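**Progress report: Runstead small-format snack shelving trial**
Prepared for the Kiltix grants desk
19 May 2020

The short version is that the grant money is mostly still in the account, the shelf is up, and I'm less convinced than I was in the application that a two-tier unit is the right answer for bagged snacks. The longer version follows, with the spending at the end.

**What was promised**

The application said we'd work out a layout for chips and similar bags that a small shop could copy without buying a proper gondola. It had to fit on a counter, hold more than one brand, and be quick to refill. It also said, in a sentence I now regret, that the layout would "lift visibility across the range." I can't show that it does. We have no sales figures from the Plonbridge shop that I'd be willing to put in front of you, and the ones I do have cover too short a stretch to mean much.

**The shelf itself**

We settled on the white unit. It's light, it wipes down, and the top board is clear of the lower one by enough to stand a bag upright underneath. Ambrosio supplied it and I have no complaints about the delivery.

My complaint is with the top tier. Bags laid flat up there take up a lot of board for what they give back. They creep over one another, and a bag that's been laid down any old way is as likely as not to have its name facing the wrong way for the customer. We wrote a rule about this in the first week -- name toward the front, top of the bag toward the wall -- and I'd call compliance patchy. A rule that has to be repeated every time the shelf is filled probably isn't much of a rule.

The lower tier has done better. Standing bags show their fronts, and the brown and white Chuba packs read well from the counter even with the board above them. They do lean. Two side by side will more or less behave, and one alone slumps as soon as the air in it shifts. I had hoped the upper board would be a help with this and I don't think it is.

**Mixing the range**

The trial stock is cassava chips and potato chips, in a few bag colours. The plan grouped them by colour, on the theory that a block of green or a block of brown is easier to find than a row of assorted packs. It's a nice theory. In the current layout the bright green Chuba bags are on top beside a darker green one from another line, and the brown and white ones are below. The sea salt potato chips are the awkward case: brown bag, wrong product, and by colour they belong downstairs with the cassava.
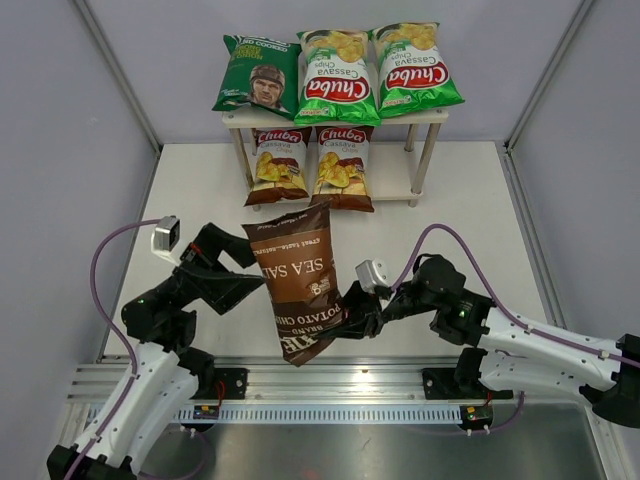
Put the sea salt with the cassava and people will pick up the wrong one, was the Plonbridge shop's view, and they'd sooner see the shelf sorted by what's in the bag than by what's printed on it. They also asked why the greens got the top when the brown packs are easier to read. Both fair points. The colour plan was ours and it was drawn up on paper before anyone had handled the stock.

I've told them we'll try it by product for the rest of the trial: cassava on the bottom, standing, and potato on top. Whether a customer will notice is another matter. I'd rather report a change that made no difference than claim one that did on the strength of a good afternoon.

**Handling**

Chips are a poor thing to learn shelving on. The bags are mostly air, they slide, and picking one up by a corner leaves the rest of it hanging at whatever angle it likes, so it has to be straightened before it goes back. Refill times went into the log but they vary so much from one go to the next that I've left them out of this report. If Kiltix wants them they're available, with that warning attached.

We did not get to crushed product. The application said we would check for breakage after repeated handling, and nobody has opened a bag to look. It's still on the list.

**Spending**

The grant was $4000. The unit, trial stock and printed shelf labels have been paid for. The labels were a mistake: they were ordered to suit the colour plan and most of them will be no use once we sort by product. I'd ask that the reprint be allowed under the materials line. It won't need new money.

**What's left**

- Re-lay both tiers by product and leave them that way for 30 days
- Try a low divider on the lower tier to stop the lean
- Open and check a few of the most-handled bags
- Decide whether the top tier should hold flat bags at all, or something boxed

On that last item I'd like your opinion before we go further. If the flat bags come off the top, the unit is really a one-tier chip shelf with a spare board over it, and the design we said other shops could copy gets a good deal less interesting. It may still be the correct result. The next report will come with the new layout in place and the breakage check done.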